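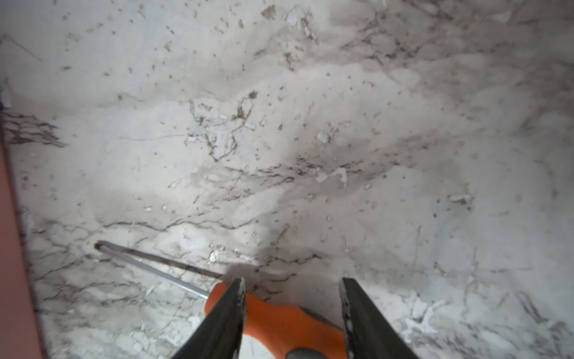 Thursday, bench 2. Second day with the Wekix gripper kit which we have on trial. Today I wanted only one thing from it: to take a screwdriver from a flat hard surface, without tray, without foam, as the tools really lie in a workshop. Bayu wished to begin with the soft cubes from the demo box, but the cubes we did already on the first day and they teach us little. I began with the orange-handled one, with its thin shaft flat on the marble and both fingers open over the handle. It is a fair test object for us. The handle is thick and the shaft is thin, so the weight is not where the software expects it to be.

The offer, so that I have it in one place. The kit contains the two-finger gripper, wrist camera, mounting plate, one cable set, and the software called Misov with a licence for one seat. The trial lasts 33 days from delivery. After this we send everything back or we pay. The second finger set costs extra, and Selim is still waiting for the price in writing. Training by video call is included one time. Ms Schwaiger from the distributor (Tindoritz) will do it if we ask for it before the end of March. I think we should ask, even if we believe that we know everything already.

Mounting was done before lunch on the first day. The plate fits our arm without adapter. One of the four screws in the bag was the wrong length, I took one from our own drawer. The manual gives the tightening order but not the torque. I wrote to Tindoritz about it and Waltraud Schwaiger answered in the same afternoon with the value, which I have written with pencil on page 8 of the manual. Please do not erase it.

Morning runs. One tool at a time, handle pointing to the arm, turned a little between the attempts. Misov suggests the grasp point and I accept or move it. With "auto" it prefers the middle of the whole tool, so it goes often to the place where the handle becomes shaft. There the fingers close on a cone and the tool slips forward. If I move the point back towards the middle of the handle, the grasp is good. I did this by hand perhaps too many times before I found the setting "bias to wide part" in the second menu. It should be on from the beginning, in my opinion. Yuzhen found in the release notes that it was on in the older version and that they changed it.

Result with the bias off: I stopped the series early, it was not useful to continue. Result with the bias on: 92 per cent of the attempts lifted and held until the box. The failures were nearly all the same kind, the finger tip touches the surface first and the controller believes it has contact with the tool. It then closes too high. The height offset helps. I set it one millimetre higher than the default and left it there for the rest of the day.

Remark about the surface. The marble is not clean and it is full of dark veins, and Misov took a vein for a tool edge two times in the morning. In the overlay it draws a green line along the "object", and the line was simply going along the stone. Selim says we must wipe it and repeat. I do not want to wipe it before the whole set is finished, otherwise the first half and the second half cannot be compared. We can do a clean series on Monday. The fingers collect white dust on the inner side, so they should be brushed between the series. I forgot it once and I have marked this run in the log with a star.

Afternoon, more than one tool. Fulvio came down at half past two with the question which is in fact the important one for his group: can the kit sort the hand tools which come back from the floor in a heap. The brochure says "mixed bins". In the manual the same function is called "light clutter", and I believe the manual more. We laid tools over each other and let Misov choose the order.

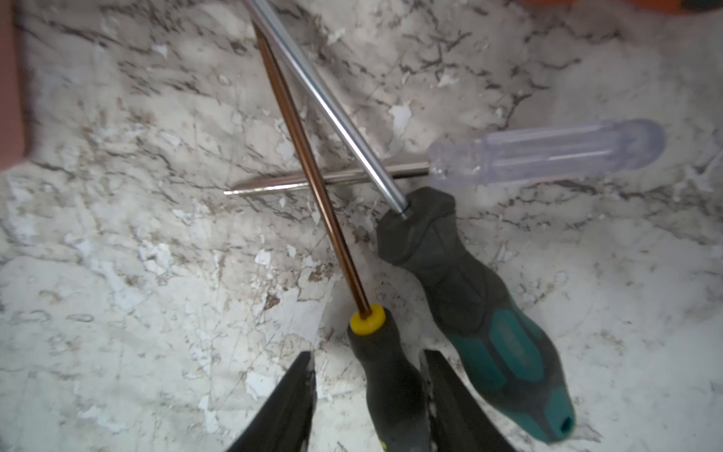
Crossed set, fingers open. Clear handle at the back with the two other shafts over it.

The correct order is easy for a person. You take first what lies on top, and the clear one at the end. Misov has a map for this, which shows each tool in a colour and a number for the order of picking. For the teal and grey one it was stable, the outline was good over the whole handle and it also followed the chrome shaft quite far. For the black and yellow one the handle and the copper-coloured shaft were shown as two objects in several of the attempts. I can understand the reason, the yellow collar is very bright and it cuts the tool in two. When I confirm by hand that they belong together, it remembers it only until the next restart. Yuzhen thinks there is a file where one can store it. She will look.

The transparent handle is the real problem. The map shows the metal shaft and then nothing, or it shows a small piece of the rounded end as a separate object. With "auto" it wanted to grasp by the shaft, under the other tools. I pressed stop before it came there, and I did so each time, therefore I have no data about what would happen. Bayu proposes to put coloured tape on all transparent handles. It is a practical idea but Fulvio does not like it, his people will not tape their tools. I noted it as open.

I also do not like how the two shafts are treated when they come close together at the far end. Misov makes one long object from them if the gap is small. Turning the wrist by a few degrees and taking a new picture separates them again. There is an option "second view" which does it automatically, but then every pick becomes slower, and the slow time is not in the brochure table. I will measure it properly next week with the stopwatch function, not by feeling.

Points for the review sheet (Selim, please copy from here, the form has small fields):

Mechanical side: good. No play in the fingers after two days. The fine ridges near the tips hold the rubber handles well, on smooth plastic I would like something softer.
Software: the grasp suggestion is usable with the bias on. The default values are not for our kind of tool.
Clutter: works if the handles are opaque and not too near to each other. Not ready for Fulvio's heap.
Manual: correct but short. The chapter about the camera has two pages with the same text.
Support: fast and friendly so far.

Cost question. The list price is under our limit only without the second finger set and without the service contract. The contract gives a replacement gripper in two working days. Li wants to know if we need it. My answer today: if the kit stays in the lab, no. If it goes to the floor, yes. The contract also has a first inspection after 1000 hours, and I do not see that we come to this number within the first year with only the lab work.

One discussion with Bayu which I write here so we do not have it again. He says the failures with the crossed tools should not count, since we laid them on purpose in a difficult way. I say they count, but in their own table. So there are now two tables in the shared folder, "single" and "crossed", and no common average from both. Whoever makes the slides, please leave it like this.

To do:
Monday: wipe the marble, repeat the single series with the same tools in the same order.
Ask Ms Schwaiger: where is the object memory stored, and is there any setting for transparent plastic.
Measure the time with and without second view.
Selim: price of the second fingers, in writing.
Yuzhen: compare the old release with the new one, only the grasp point part.
Fulvio: send us a list of what is really in the heap, not only screwdrivers.

Arm parked and power off at ten to six. Gripper left mounted, the cable is fixed with a strap at the elbow. Do not pull it straight before you open the strap. Log files are copied, the run with the star is included.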